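Skript zur Vorlesung "Lagerhaltung und Bestandsführung", Teil 4: Sicherheitsbestand und was er kostet

Ihr habt in der letzten Stunde die Bestellmenge gerechnet, und ein paar von euch haben mich hinterher gefragt, warum wir dabei so getan haben, als käme jede Lieferung pünktlich und als wüsste man den Verbrauch auf das Stück genau. Berechtigte Frage! Ich habe das absichtlich weggelassen, damit die Formel erst mal sitzt. Heute holen wir die Unsicherheit zurück ins Lager.

Zur Erinnerung die Begriffe, mit denen wir weiterarbeiten:

Meldebestand: der Bestand, bei dem die Bestellung ausgelöst wird.
Wiederbeschaffungszeit: alles vom Auslösen der Bestellung bis zu dem Moment, in dem die Ware eingelagert und verfügbar ist. Also auch die Wareneingangsprüfung, die in den Klausuren gern vergessen wird.
Sicherheitsbestand: die Menge, die im Normalfall liegen bleibt und nur angefasst wird, wenn etwas schiefgeht.

Die einfache Variante kennt ihr aus der Berufsschule oder aus dem Grundkurs:

Meldebestand = Tagesverbrauch x Wiederbeschaffungszeit + Sicherheitsbestand

Unser durchgehendes Beispiel bleibt der Kleinteilehändler Haddad mit seinem Lager in Pekberg. Der Artikel ist der Klemmverbinder, von dem pro Arbeitstag im Mittel 30 Packungen rausgehen. Nehmen wir zwei Arbeitstage Lieferzeit an, dann brauchen wir 60 Packungen, um die Lücke zu überbrücken. Bestellt Haddad also bei 60, kommt die neue Ware genau dann, wenn das Fach leer ist. Jedenfalls auf dem Papier. Verkauft er an einem der beiden Tage 40 statt 30, steht der letzte Kunde vor einem leeren Fach, und der Lieferwagen ist noch unterwegs.

Woher kommt die Unsicherheit?

Ich sortiere das gern nach der Seite, von der der Ärger kommt. Auf der Verbrauchsseite schwankt die Nachfrage, mal zufällig und mal mit System (Saison, Aktionen, ein Großkunde, der einmal im Quartal alles auf einmal will). Auf der Lieferseite schwankt die Lieferzeit, und manchmal fehlt auch Menge. Und dann gibt es noch die Seite, über die man im Betrieb nicht so gern redet: Der Bestand im System stimmt nicht mit dem Bestand im Fach überein.

Diese dritte Quelle ist mein Lieblingsthema, das wisst ihr inzwischen. In der Inventur im Januar standen bei Haddad 3.757 Packungen Klemmverbinder über alle Lagerplätze im System. Davon haben beim Zählen 562 gefehlt. Rechnet selbst nach, das sind knapp 15 Prozent! Mit so einer Abweichung könnt ihr euch die schönste Formel sparen, weil das System den Meldebestand erst bemerkt, wenn das Fach schon lange leer ist.

Ein Teil der fehlenden Packungen lag übrigens schlicht woanders. Kleinteile wandern. Jemand nimmt drei Packungen für einen Auftrag mit, braucht nur zwei, legt die dritte auf den nächstbesten Boden, und damit ist sie für die Bestandsführung verschwunden, obwohl sie körperlich noch da ist. 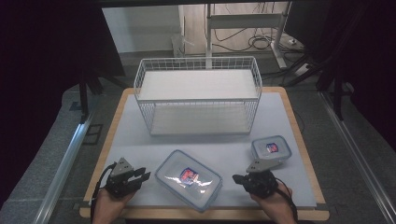 Wenn ich deshalb in Übungen frage, was man zuerst tun sollte, bevor man den Sicherheitsbestand erhöht, dann will ich hören: Bestandsgenauigkeit prüfen. Feste Plätze, eine eindeutige Platznummer, Entnahmen sofort buchen und nicht gesammelt nach Feierabend. Das klingt langweilig, ist aber fast immer billiger als mehr Ware.

Jetzt zur Rechnung mit Schwankung

Wir nehmen an, dass der Tagesverbrauch um seinen Mittelwert streut und die Lieferzeit fest ist. (Beides gleichzeitig schwanken lassen wir erst in Teil 5, versprochen.) Dann gilt:

Sicherheitsbestand = z x Standardabweichung des Tagesverbrauchs x Wurzel aus der Wiederbeschaffungszeit

Das z ist der Sicherheitsfaktor und hängt davon ab, wie oft man es sich leisten will, in einem Bestellzyklus leer zu laufen. Für 90 Prozent nehmt ihr 1,28, für 95 Prozent 1,65 und für 99 Prozent 2,33. Die Werte stehen in der Formelsammlung, bitte nicht auswendig lernen.

Die Wurzel macht erfahrungsgemäß Kopfschmerzen. Sie steht da, weil sich bei unabhängigen Tagen die Varianzen addieren und nicht die Standardabweichungen. Ein starker Tag wird zum Teil von einem schwachen ausgeglichen. Verdoppelt sich die Lieferzeit, braucht ihr also den 1,41-fachen Puffer und keinen doppelten. Wer mag, rechnet das zu Hause mit vier und acht Tagen durch, dann glaubt man es eher.

Für unseren Klemmverbinder mit einer Standardabweichung von 8 Packungen, zwei Tagen Lieferzeit und 95 Prozent:

1,65 x 8 x 1,41 = 18,6

Wir runden auf, also 19 Packungen Sicherheitsbestand. Der Meldebestand liegt damit bei 60 + 19 = 79 Packungen. Bei 99 Prozent kämen wir auf 27 Packungen Puffer und einen Meldebestand von 87. Schaut euch den Sprung mal genau an: Für vier Prozentpunkte mehr Sicherheit legt sich Haddad acht Packungen zusätzlich hin, und das bei einem einzigen Artikel. Bei einem ganzen Sortiment wird daraus schnell gebundenes Kapital, über das der Steuerberater mit einem reden möchte.

Kleine Warnung zum Servicegrad. Die 95 Prozent beziehen sich auf die Bestellzyklen, in denen nichts fehlt. Sie sagen nichts darüber, welcher Anteil der nachgefragten Menge sofort geliefert werden kann. Das ist eine andere Kennzahl (der Mengenservicegrad), und die fällt meistens höher aus. In Angeboten von Softwarehäusern geht das munter durcheinander. Fragt immer nach, welche von beiden gemeint ist.

Nicht jeder Artikel verdient dieselbe Mühe

Damit sind wir wieder bei der ABC-Analyse aus Teil 2. Für A-Artikel lohnt sich die saubere Rechnung und ein regelmäßiger Blick auf die Streuung. Bei C-Artikeln, also Unterlegscheiben, Kabelbindern und dem ganzen Kleinkram, reicht oft das Zwei-Behälter-Prinzip: Einer wird leer gemacht, beim Öffnen des zweiten wird bestellt. Kein Rechner, kein Formular, und ich habe das schon in sehr ordentlichen Betrieben gesehen. Der zweite Behälter muss natürlich groß genug für die Lieferzeit sein, sonst hilft auch das schönste Prinzip nichts.

Übung bis zum nächsten Mal

Der Onlinehändler Storkari führt Filtereinsätze. Mittlerer Verbrauch 12 Stück am Tag, Standardabweichung 5 Stück, Lieferzeit neun Arbeitstage, gewünschter Servicegrad 90 Prozent. Berechnet Sicherheitsbestand und Meldebestand. Danach das Gleiche mit einem zweiten Lieferanten aus Tisstead, der in vier Arbeitstagen liefert, dafür aber pro Stück etwas teurer ist. Schreibt in ein paar Sätzen auf, welche Angaben euch noch fehlen, um euch zwischen den beiden zu entscheiden.

Bringt die Formelsammlung mit und bitte einen Taschenrechner, der Wurzeln kann. Das Handy bleibt in der Klausur draußen, also gewöhnt euch lieber jetzt schon daran.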